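Building Access and Key Control
Unit 4: Handover and sorting of loose keys
Instructor: Jana Hinrichs
Room 626, Thursday group

4.1 Scope

This unit covers keys returned by outgoing tenants and staff. Electronic fobs are treated in Unit 5. Bring the register template from Unit 3.

4.2 Terms

Blade: the cut part that enters the lock.
Head (also bow): the part held between the fingers. May be bare metal or covered in plastic.
Bunch: two or more keys on one ring.
Single: one key on its own ring.

4.3 Laying out

Clear a flat, plain surface before opening the return envelope. A light-colored folding table is suitable. Brass and silver keys both show up well against white, and so do dark plastic heads. Keep bunches and singles apart, with a gap between them, and fan the bunch so that each blade can be read separately.

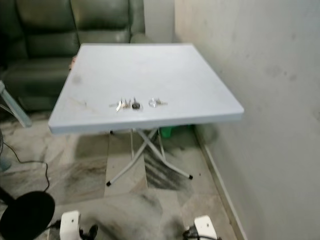
Do not take keys off a ring at this stage. The grouping is itself a record, and it is lost once the ring is opened. Enter each ring as one line in the register, then each key on it as a sub-line: metal color, head type, stamped code if any. Metal color is a weak identifier. Copies of the same key are often cut on different blanks.

4.4 Storage

Tag each ring before it leaves the table. Unclaimed rings are held for 30 days in the Halliday cabinet, lower drawer.

4.5 Exercise

Work in pairs. Sort and register one return envelope, then exchange registers and check the entries against the keys. Hand in both sheets to Mahtab Nazari.

Reading for next session: Unit 5, sections 1 and 2.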